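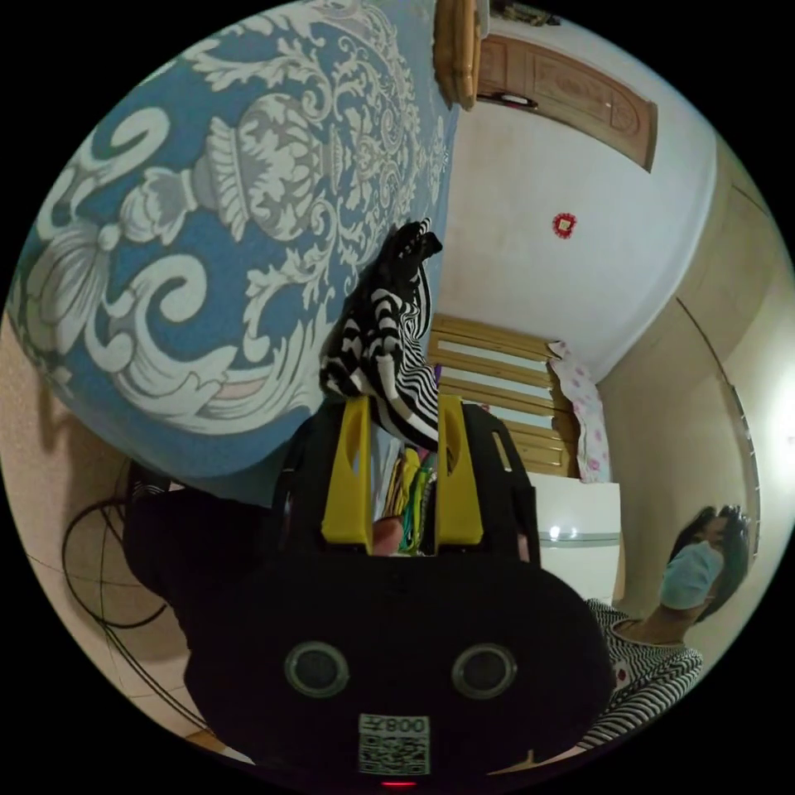
So-ying Leung wrote under my September notes that a four-drawer chest is the wrong purchase for anyone who sorts clothes on the bed: "You will pile, fold, pile again, and the bottom drawer will end up holding chargers. Buy shelves." The comment deserves a proper answer, and I have now used the Tistard long enough to give one.

The Tistard is a four-drawer bedroom chest in light wood with white panels on the drawer fronts. Ornbridge sells it flat-packed. I bought it for T-shirts, knit tops, pajamas and pillowcases, all of which had been living in bags under the bed.

Assembly

The instructions are drawings only, and they are adequate up to step 13, where the back panel goes in. The drawing does not say which face of the panel goes inward. It matters: the pre-drilled holes are slightly off center, and with the panel reversed the top screws miss the rail. Check this with the carcass lying on its front, before any glue is applied. Dowel fit was tight throughout. One cam lock was missing, and a spare from an older Carrilho nightstand fit without modification.

Square the carcass by measuring both diagonals. Mine differed by 5 mm before the back went on and by nothing measurable afterward. If you skip this, the second drawer will rub on the left.

Drawers

The runners are plain side-mounted rollers with a stop. They do not close softly and they do not extend fully, so the back of each drawer has to be reached by hand. For folded clothes this is acceptable. For socks it is a nuisance.

I loaded the top drawer with folded cotton tops, weighed the contents on a kitchen scale at 2,780 grams, and left it for several weeks. The base panel shows no sag that I can detect with a straightedge. The bottom drawer carries bedding and is heavier. Its base has bowed by a small amount, visible if you crouch, and it has not gotten worse.

Fold size is the detail that decides whether this chest works for you.
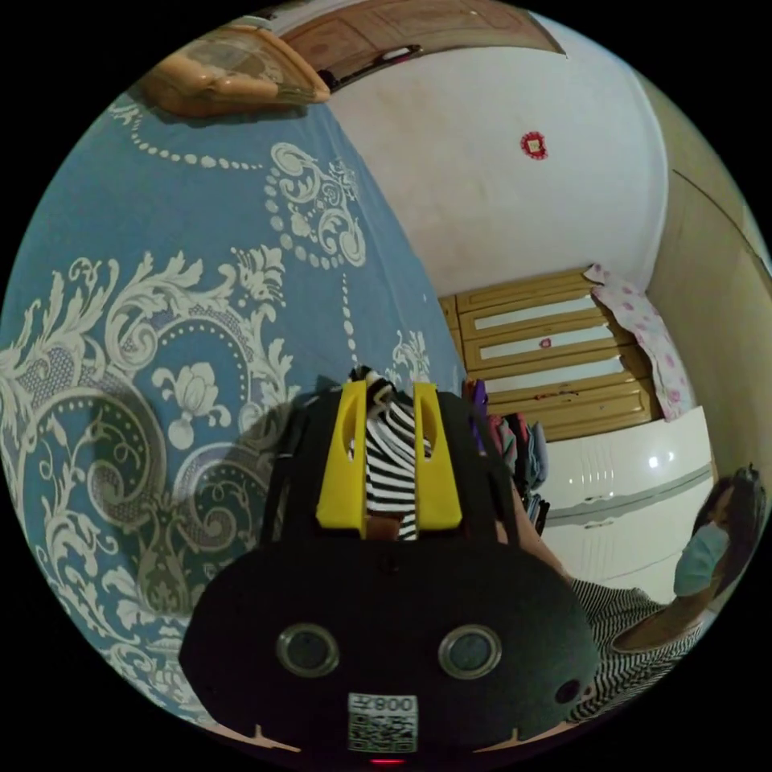
A top folded in thirds lengthwise and then in half stands upright in the upper two drawers with a little room over it. The same top folded only in half has to lie flat, and capacity drops sharply. Thick sweaters do not stand in any of the drawers. I put those in a lidded box and stopped fighting the problem.

Striped knits are the easiest to file. The stripes give you a line to fold along, and a crooked fold shows immediately. Jersey with no pattern tends to creep off square, and I refold a good part of it.

Clearance

The published footprint says nothing about the space required in front. Measure from the drawer front to whatever stands opposite, then subtract the depth of your own feet. In a small bedroom the answer may be unpleasant. A low cabinet placed in front of the chest will govern how far the lower drawers open, and I would not plan on less than 30 cm of pull for anything you use daily.

Side clearance is less critical. The top edge overhangs slightly, so two units pushed together leave a narrow gap that collects lint.

Finish

The white panels wipe clean with a damp cloth. The wood parts mark more easily, particularly at the top corners, where I tend to hang things while sorting. 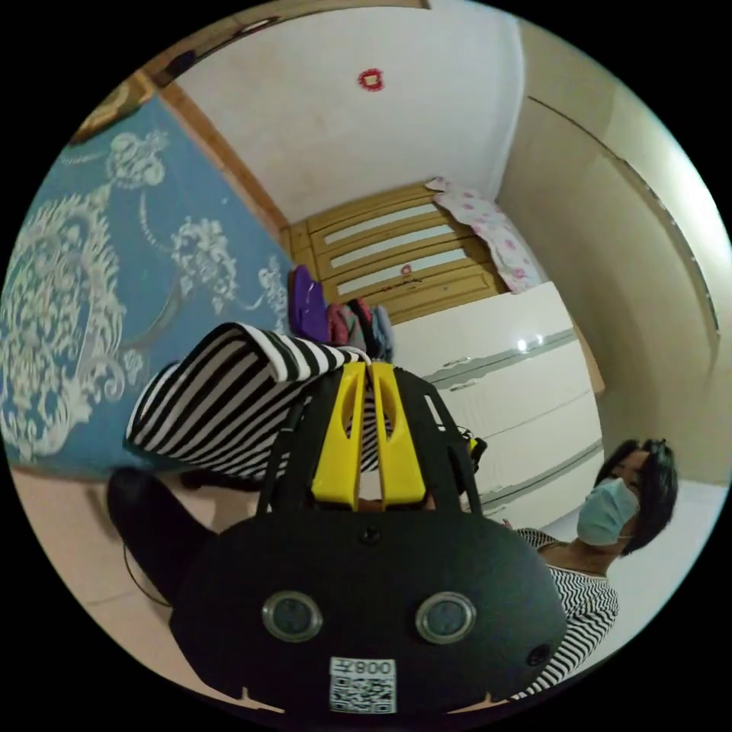
A mild soap solution removed most marks. Furniture polish left a film on the panels and I do not recommend it. Tape residue came off with cooking oil on a cotton ball, followed by soap.

Comparison with shelves

I did try the alternative first. The Fleltedano open shelf unit costs less, goes together in almost half the time, and shows everything at a glance. It also requires every stack to be kept straight, and pulling from the middle of a stack disturbs the rest. After a week of normal use my shelves held heaps. The drawers get just as untidy inside if you stop folding, but a filed row recovers faster: you lift one item out and the neighbors stay where they are.

On the bottom drawer, So-ying Leung was partly right. Mine has pillowcases at the front and an extension cord at the back.

Recommended for light clothing in a room with enough floor in front. Order spare cam locks with it, and tighten the runner screws again after the first month.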